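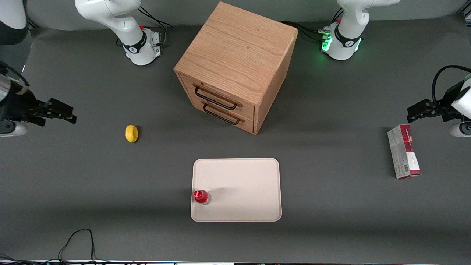 So I finally moved the little office network off its one big flat subnet, and I want to write down how it went before I forget which cable goes where.

Quick background for anyone new. I look after the network for Zostico, a small translation shop on two floors. For years everything lived in one VLAN — laptops, phones, printers, the door buzzer, the guest wifi, all of it. It worked fine until the phones started stuttering every time Dennis Stockdale pushed a big backup to the file server. Dennis is a lovely man but he backs up at lunchtime, and lunchtime is when clients call.

The plan was simple on paper. Phones in VLAN 11, staff machines where they were, guests off on their own with no route to anything but the internet. The switches could already do it. I just had to tag the uplink between the floors, set the access ports, and give the router an address in each network.

I wrote the whole config out in a text file first and asked Binta Haruna to read it over, and she caught a good one right away. I'd forgotten to allow the voice VLAN on the trunk. Downstairs would have been happy and upstairs would have had no phones at all! She also talked me into lowering the DHCP lease time the day before, so machines would pick up their new addresses without me walking around unplugging things. Do that. It saved me so much grief. 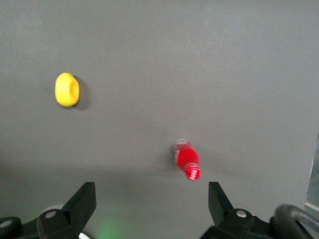 Nandham, July

Picking this up again after the cutover. I'm writing from my sister's kitchen table, with the notes open in another window.

We did it on Thursday after everyone had gone home. The phones moved first and came up one after another, which is a very nice thing to watch on a console. Then I did the guest wifi, and then I got stuck on the printers for far too long.

The big printer upstairs had a static address that somebody typed in on its front panel years ago, with the wrong subnet mask. On the old flat network that never mattered, because everything it needed to reach was close by anyway. Once I moved it, it could answer a ping from the print server and nothing else. I changed the switch port, changed it back, swapped the patch cable, blamed the router, and only then went and looked at the printer's own menu. Seven menus deep, of course. I set it to DHCP with a reservation and it's been fine.

The other thing that bit me was the DHCP relay. I'd put the helper address on the staff interface and on the guest one, and I could have sworn I'd done voice too. The phones had hung on to their old settings just long enough to fool me, and then two of them rebooted and sat there asking for an address. One line fixed it.

Tudur Penry asked in the comments last time whether I'd turn on spanning tree portfast for the desk ports. Yes, I have, plus BPDU guard, after somebody plugged a wall jack into another wall jack in the spring. I don't want to relive that morning.

Still on my list: labels for the upstairs patch panel, an access rule so the guest network can't see the router's login page, and a saved copy of both switch configs somewhere that isn't my laptop.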